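Coffee with the woman who tunes pianos in Yoon

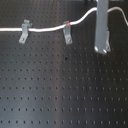

A white cable across a black breadboard.

I caught up with Yoon's only piano tuner on a Saturday morning, and she'd already had two coffees (I was on my first, so you can guess who did the talking). She has 41 regulars, most of them with old uprights that came with the house.

"People apologize to me at the door," she told me. "They say it's been five years, like I'm the dentist!"

I asked what a neglected piano sounds like and she winced. "Sour. You hear it in the middle first, right where everybody plays."

Her longest drive is out to Cletik, for a church piano with six keys that stick every March. She loves that one, and she let me try it last spring – I played half of a waltz, badly, and she was very kind about it.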